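7 Steaming filled and plain buns

Read section 2 before using the Osia for the first time. Stand the base on a level surface, clear of wall cupboards.

1. Fill the base with cold water to the lower line. Do not go above the upper line.
2. Fit the steel basket and check that it sits level all the way round.
3. Cut a square of baking paper for each bun. Leave some of the holes in the basket uncovered.
4. Put the lid on, switch on and wait for a steady flow of steam.
5. Switch off, lift the lid away from you and put the buns in with a gap between them. They swell as they cook.
6. Replace the lid, switch on again and set the time from the table on the recipe card.
7. When the time is up, switch off and leave the lid closed for 2 minutes before serving.

Caution: The basket, its rim and the lid get very hot. Use dry oven gloves. Keep your face and arms back when you open the lid.

Note: Frozen buns need longer. Do not thaw them in the basket.

Note: Replacement lids are sold under part number 221, baking paper rounds under 137. Order both from Trulstead, Worcombe.

Serving and setting down

Have a plate ready before you open the steamer, and keep it close so that hot buns do not have to be carried across the kitchen. Lay the glass lid flat on the table on one side of the steamer and put the plate on the other. Four buns fit on a round plate with one at the top, one at the bottom and one at each side. Leave the basket on the base until it has cooled, then lift it off for washing (section 8).

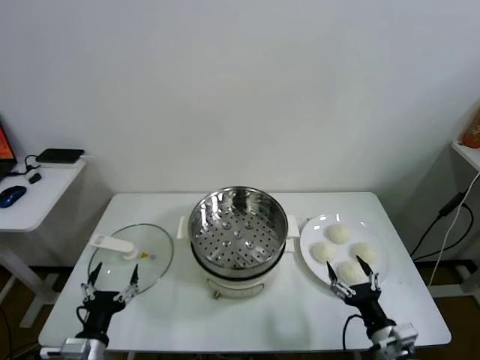
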